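The police kept the road to Jultside closed until four in the afternoon, and by then everyone in town knew it was the Clegg place.

Katherine Nina had been a deputy for two years. She stood at the tape with her hands in her jacket and told people to go home. Most of them did. A woman from the feed store asked if Bradley was dead, and Katherine said she couldn't talk about it, and the woman started to cry anyway.

Bradley Clegg had been found on the kitchen floor by his tenant, Jhair Muñoz, who had come down to pay the June rent. The money was still in Jhair's shirt pocket when they sat him in the car. It came to $244. He asked three times who he should give it to now.

"Hold on to it," Katherine said.

"I don't want it on me."

She took it and wrote him a receipt on the back of a parking form.

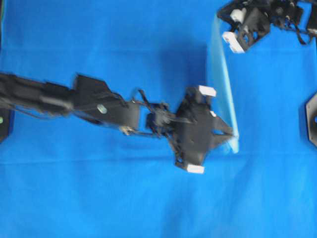

Detective Hsu drove up from the county seat that night and wanted to start with the brother-in-law. Lok-yiu Hsu was a slow talker and did not like to be helped. She read the statements at the front desk, and cleared a space for the file. Then she asked who had last seen Clegg alive.

"Ayane Sakai," Katherine said. "She runs the Gotden Motel. He had supper there Sunday and left before nine."

"Alone?"

"She says so."

"Do you believe her?"

Katherine thought about it. She had known Ayane since grade school. "She'd lie for him," she said. "I don't know that she'd lie about him."

Hsu wrote that down. She turned over the bank sheet and put her finger on a line near the bottom, a withdrawal of $2,653 made on Friday, in cash.

"Did anybody find this in the house?"

"No, ma'am."

"Did anybody look?"

Katherine got her keys. It was 42 miles out and back, and the rain had started. Hsu was already in the passenger seat with the file on her knees when Katherine came around the car.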